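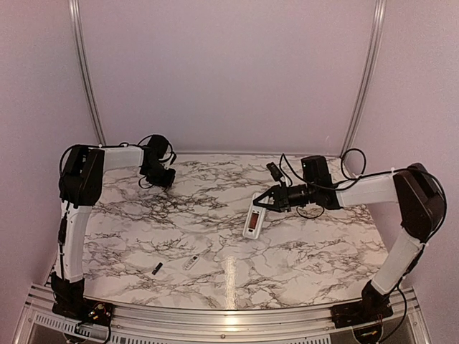

marble pattern, gray and black veins, lots of them. day one of me having opinions about tabletops

I have spent my adult life not caring what a table looks like. Then I had to pick a surface for the kitchen counter and now I can't walk into a bank.

So, marble pattern. White background, dark veins going everywhere like a road map drawn during an earthquake. I love it. I also lost a white button on it for 17 minutes yesterday.

The sample I brought home is from Wevitz. They have 13 kinds of "white marble look." I asked the man which was the most popular and he said "the white one."

Things that vanish on a busy veined surface: pepper, coffee grounds, a black hair tie, the small screw you need.

Things that do not vanish: one drop of beet juice. Visible from the street.

Tibor Fodor (upstairs, has a plain gray counter, very smug about it) says veins are for people who don't wipe. Tibor, I have seen your stove.

Also please look at pale lavender-white walls with it before you commit to cream. I had cream picked out. I had PAID for cream. Next to those gray veins the cream looked like old teeth.

The lavender-white is barely lavender. My mother came over, stood there with her coat on, and said "it's white." It took her until dessert to say "why is it purple."

Paint is Tastitz, the can says eggshell. I did 3 coats. The can says two. The can has not met my walls.

Budget update for those keeping score: I allowed $300 for "surface stuff." That covered the paint, the tape, a roller I hated, and a roller I hated less. The counter is apparently a separate conversation.

Still undecided on the edge. Straight, or the kind that bows out a little at the front. I like the bow. My hip, which meets every counter in this apartment at speed, also likes the bow.

Ordering in April if I don't fall for a wood one first. Do not send me wood ones.

Tagged: kitchen, counters, small apartment problems

Replies

Evanthia Chatzigeorgiou: sending you a wood one

Adom Bonsu: We've had the veiny kind for years. You stop seeing the pattern. You also stop seeing the crumbs, so bring socks.

Quentin Gilbert: which lavender?? there are so many and they all dry gray on me

Musa Ibrahim: Bow edge. My kids are exactly forehead height.

Contact | Terms | Back to top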